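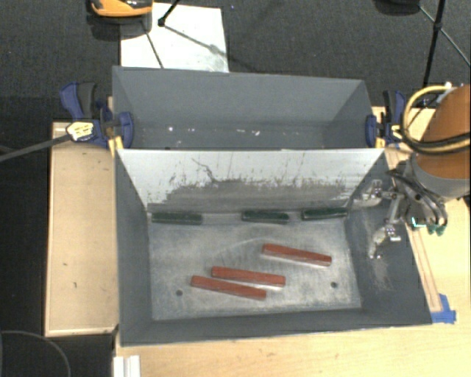
About Rarnenow

Rarnenow makes and reconditions sorting bins, part trays and color-coded blocks for packing benches, training rooms and school workshops. The company works from one building in Skimmont, with a second address at Penrose used for storage and dispatch. We sell directly to the people who use the equipment and do not run a dealer network.

What we make

The product list is short. It covers open-topped bins, with or without a divider, flat trays that fit inside them, and blocks in a range of colors. The bins are used on a bench or table at working height. Most customers put small parts in them. Training rooms and schools mostly buy them together with blocks, for exercises in picking, placing, sorting by color and lining up.

Our standard training bin has two compartments of unequal size. The larger one is at the front, where the work takes place. The narrower one is at the rear and holds parts that are waiting or finished. The panel between them slopes, so a part set down against it slides to the base and stays within reach. The side walls also slope inward toward the floor. A square-walled bin of the same outside size would hold more, but corners with vertical walls are hard to reach into, and in our own trials they were the main source of dropped parts. We gave up the extra volume.

Standard color for the bin is gray. We have been asked for other colors and supply them in orders of 50 or more. Gray was chosen because red, green, blue and yellow parts all stand out against it, including under mixed lighting. It also shows scuffs, and customers should expect this. A floor in daily use loses its even finish and takes on rubbed patches and fine scratches. The divider marks along its lower part first, where parts are pushed up against it. Neither affects the use of the bin. We do not replace bins for surface wear under warranty, and we do not recommend abrasive cleaners to remove it – they roughen the surface and the next marks come sooner.

Blocks

The blocks are plain rectangular bars with no printing on them. Red and dark green are the colors ordered most. A basic exercise uses one color laid along the base of the divider and the other left on the open floor, with the trainee asked to bring the second color into line with the first. Spacing can be left uneven on purpose. Blocks resting at a slight angle are harder to pick up cleanly than blocks set square to the wall, so instructors generally begin with square and move on to angled.

Blocks are sold in sets and singly. Colors are matched within a set. A single block bought later may differ slightly in shade from the rest, and anyone running color-based exercises should say so on the order so that we can match from the same batch where stock allows.

Reconditioning

Reconditioning started as a service for one customer and is now a regular part of the work. Bins are washed, inspected for cracks at the corners and along the foot of the divider, and graded. There are 3 grades:

Grade A: light marking, no repair needed.
Grade B: heavy scuffing or deep scratches, structurally sound.
Grade C: cracked or warped. Not resold.

Grades A and B are offered at a reduced price and carry the same warranty against cracking as a new bin. Last year we graded 1,922 bins. Customers returning bins should empty both compartments and wipe them out before collection. Loose chips and crumbs left in the rear compartment are a common cause of delay at intake.

The Ulolard range

Ulolard is our name for the smaller bench series. It uses the same wall angles and the same two-compartment layout at a reduced size, for tables that are shared or have to be cleared at the end of a session. Blocks from the standard sets fit. Standard trays do not, and Ulolard trays are listed separately. The lead time on this range is longer than on the standard bins, as it is made in batches.

How we work

Orders are confirmed in writing with dimensions and quantities. Drawings are available on request for customers who need to check bench clearance. We keep 2 bins of each current size at Skimmont for visitors to try, along with a selection of blocks. Visits are by arrangement. The building is closed for part of August, and dispatch from Penrose continues during that time for stock items only.

We do not make lids. The bins are designed to be worked in from above, and the rim is not shaped to hold a cover. For storage, customers usually lay a flat board across the top.

Page last revised 17 May 2022.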